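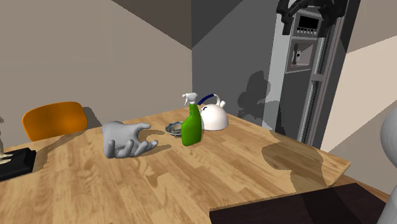
Green spray bottle, open hand, butcher block.

The Town That Grew on Paper

30 January 2021

My town grew last decade. I know this because the county planning office put out a report with a bar chart in it, and the bar for Dumell is taller at the end than at the beginning. We gained 931 people. There was a small paragraph congratulating us.

I have lived here the whole time and would have liked to meet some of them.

The explanation is on a page I suspect the authors hoped people would skip. In October of the year before last, Dumell annexed the strip along the state highway, the one with the truck stop, the two mobile home parks and the apartments that were built for the Mousavi distribution center. The people living there had been county residents at breakfast and were Dumell residents by dinner. They didn't move. We moved the line, and then we wrote ourselves a nice paragraph.

Take the strip out and the old town, meaning everything inside the boundary I grew up with, lost people. Not a lot of them, but it has been losing them since I was in middle school and it didn't stop for the bar chart.

I don't think anybody lied. Every town in the region that can annex does annex, and the ones that look healthiest in the tables are very often the ones with the most cooperative neighbors. Ledero, 21 miles up the road, can't annex anything. It has the river on one side and Drorkska on the other, and Drorkska incorporated in the fifties mainly so that Ledero couldn't have it. So Ledero shows up in the same report as a town in decline. I was there last week. It has a bakery and a shoe store. We have a taller bar.

What the tables do to jobs is stranger. Jobs get counted where the job is and people get counted where they sleep, and in a place like ours those two facts barely speak to each other. The Mousavi building is now in Dumell, so Dumell has "added employment." Stand at the exit ramp at shift change, though, and a good share of the cars turn north. They go home to Ledero, where they buy their bread and presumably their shoes. On paper Ledero is a town with hardly any jobs and a suspicious number of people who have money.

I sent the report to my friend Tiago Seixas, who used to do this kind of work for a state agency two states over. He wrote back that I should ignore towns altogether and look at the commuting shed, the whole area people drive across to get to work. Once you draw that, he said, the four or five places I keep arguing about are one place with several mayors. He has been telling me this for years and I have been resisting it for years, mostly out of loyalty to our football team.

But I drew it. I used a 30 minute drive, which takes in all of Dumell, Ledero and Drorkska and a good deal of soybeans. Inside that line the population over the decade is flat. It's so flat I checked it twice, thinking I'd pasted the same column in both places. People left the farms and the old streets, other people came in for the warehouse, and a fair number just went from one end of the line to the other, getting counted as a loss here and a win there.

Flat is a respectable thing to be, in my opinion. Plenty of counties west of us would frame it and hang it in the courthouse. But you can't put it in a paragraph of congratulations, and you can't use it to ask for a new interchange, so I don't expect to see it in print.

The part that does worry me is age. In the old town roughly 40 percent of the houses on my side of the tracks have someone retired in them (my own informal estimate, from serving as the person who gets asked to carry things). On the strip it's all people in their twenties and thirties, with kids, renting, and they're in a different elementary school zone from the rest of us, because the school district didn't move its line when the town did. We annexed the children for the census and left them on another bus.

I brought this up at the last town meeting, which was on a screen, like everything else this winter. I was told the school boundary is a district matter. I asked the district and they said the town should have raised it during the annexation. Both of them were very pleasant.

Tiago wants me to do the shed map again with a longer drive time, to see if the warehouse is pulling people from the next county over. I may get to it in the spring. If any of the 931 are reading, I'm the gray house past the feed store, and I'd like to hear what you think you joined.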